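## 3. Moving your photo library to a second drive

I put this part off for two years, so if you've been doing the same, welcome. The Drudov software will happily run off a single drive, and mine did, until the library hit 618 gigabytes and everything got sluggish. Adding a second drive took me one evening, and most of that was watching a progress bar.

I'm assuming you already have Drudov installed from section 2 and that you know your library password. If you don't, go find it now. I'll wait.

**Before you start**

- Back up the library to something outside the computer. I use a Vavon portable drive that lives in my sock drawer.
- Close Drudov completely. The little icon in the tray counts as open!
- Write down your current library folder. You'll find it under Settings > Library > Location.

> **Caution:** Shut the computer down, switch it off at the back and unplug it before you open the side. Sleep mode isn't off.

**Fitting the drive**

1. Lay the tower on its side on a sturdy table, and take off the side panel. Put the screws in a cup — I've lost enough of them in carpet.
2. Touch bare metal on the case before you reach in.
3. Set the drive in its carrier and slide the carrier into the bay until it stops. Carriers differ a lot from one case to the next, so check your case's own booklet if yours won't go.

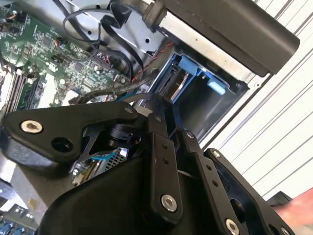
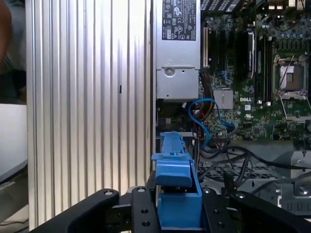 The blue piece in the second picture is a hard-drive carrier going into a desktop workstation.
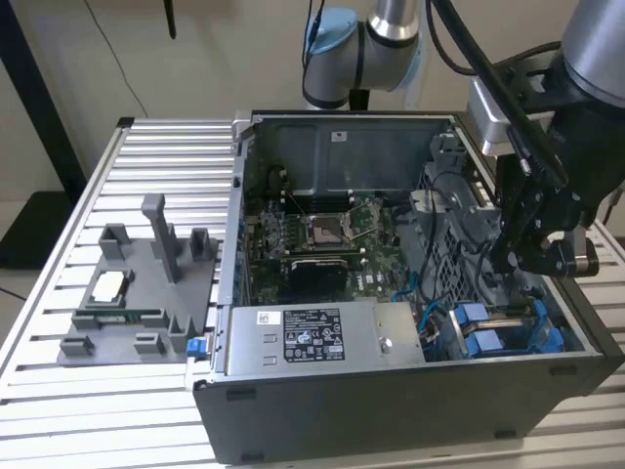
4. Connect the data and power cables if your bay needs them, then close everything up and plug back in.

**Moving the library**

5. Start the computer and format the new drive. Give it a name you'll recognize in December when you've forgotten all of this. Mine is called Clisamberg, after the lake where I took most of the pictures.
6. Open Drudov, go to Settings > Library > Move, and pick the new drive.
7. Leave "Keep originals" checked. You can delete the old copy later, once you trust the new one.
8. Press Start and go make dinner. Mine ran for 107 minutes.

> **Note:** The bar sits at zero for a good while before it moves. It's building the file list. I canceled it the first time because I thought it had frozen, and then I had to clean up half a library by hand.

9. When it's done, run Check Library. If it reports error 4, a file was in use during the move, so close any other photo programs and run the check again.

**If you use Echeverri albums**

The Echeverri add-on keeps its own note of where your pictures are, and it doesn't follow the move. Open the add-on, choose Relink, and point it at the new folder. Your captions and star ratings stay put. Custom covers don't always, so flip through the albums you care about before you delete anything.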